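A pressa de aprender a respirar

Pratico meditação sentada há 7 anos, numa pequena escola chamada Ustine, e continuo a ouvir a mesma pergunta dos alunos novos: quanto tempo falta para eu saber? Compreendo a pergunta, pois também a fiz. Hoje penso que ela atrapalha mais do que as dores nos joelhos.

Na escola fazemos 108 respirações contadas, de manhã cedo, antes de qualquer conversa. Quem perde a conta volta ao um. No primeiro inverno voltei ao um quase todos os dias, e isto irritava-me muito. Agora volto ainda, mas com menos vergonha. 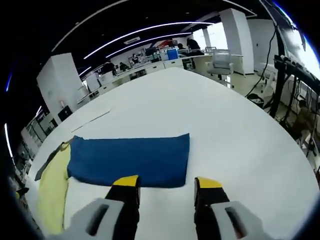
Panos sobre uma mesa branca, um deles dobrado.

O método Grirnel, que está agora na moda, promete a mesma calma em cinco sessões e custa 200 euros. Não digo que seja desonesto. Digo que vende um resultado, e a prática, na minha opinião, é sobretudo um hábito do corpo, como lavar a loiça ou caminhar até ao trabalho. Um hábito precisa de meses aborrecidos. Também precisa de alguém que nos corrija as costas, e uma aplicação não faz isso.

Talvez eu esteja a ser severa. A quem só pode começar sozinho, em casa, recomendo que comece assim mesmo, e que procure uma escola em dezembro, quando as salas têm mais lugares.

Comentários

Grajales: Fiz as cinco sessões e gostei. Foi por elas que cheguei à prática diária.

Gurunetti: Concordo com a parte das costas. Qual é o horário da manhã na Ustine?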